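Trulleo Trade Corridor Tracker: a review after one full budget cycle

November 28, 2019

Our office covers freight, port and infrastructure spending for a small group of regional lenders, and in March we moved most of that work onto the Trulleo Trade Corridor Tracker. It replaced a stack of spreadsheets and a news-clipping service. We have now used it through one full budget cycle, and that seems long enough to say what it does well and where it falls short.

The Tracker is a subscription database. It takes public budget papers, tender notices, loan announcements and customs figures and ties them to individual projects, such as a highway section, a power plant or a container terminal. Each project gets a page with its funding history, the contractor if one has been named, and a status. It covers 121 countries, although the depth varies a great deal from one to the next.

Setup took 2 days, most of it spent matching our own project names to theirs. The import tool accepts ordinary spreadsheet files but chokes on merged cells, and we had to clean up several old files by hand. After that, the daily updates ran without trouble.

The best part is the funding history. When a finance ministry cuts an allocation in the middle of the year, the old figure stays on the page next to the new one with a link to the source. In our old system the number was simply overwritten. We had been following the Plerkport deepwater berth for a long time, and it was only when we saw the allocations laid out year by year that we noticed the same money had been announced twice under different headings.

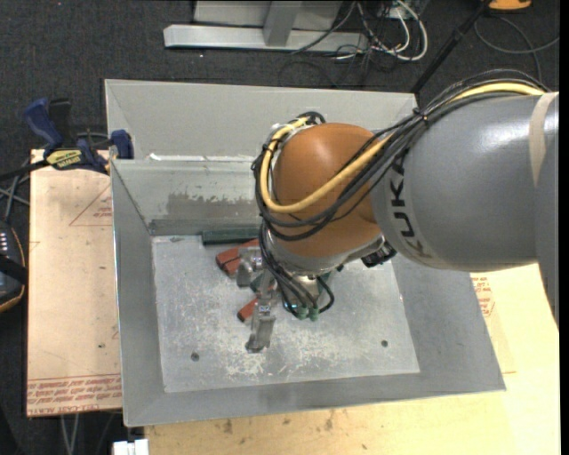

Status labels are weaker. A project is listed as planned, active, delayed or complete, and "delayed" has to do far too much work. A road waiting on a land dispute and a road with no money left look the same in the list view. The Sorbridge rail link has been marked active since we started, although its last budget line paid only for consultants. You can add your own notes, but notes don't show up in exports.

Exports are limited in another way. The standard plan allows up to 300 rows per file. A national budget comparison goes past that quickly, so we end up pulling the data in pieces and joining it again afterward. The higher plan removes the cap, but it is priced for large banks.

We also tried Hutsuliak, which sells a similar product. Its maps are better and its search is faster. It does not keep superseded budget figures, though, and its debt tables stop at the national level. For anyone mainly interested in where things are being built, it may be the better buy. We care more about who is paying and on what terms.

Support has been decent. We reported 10 errors over the period, mostly currency conversions done at the wrong year's rate. All but one were fixed, and the last is still open. Replies came by email and were written by people who knew what a sovereign guarantee was.

We have renewed on the standard plan. The export cap and the status labels are our two standing complaints, and we have sent both to the company. If your work involves checking announced spending against money released, the funding history is worth the subscription. If you only need a list of current projects, the free tender bulletins will cover most of it.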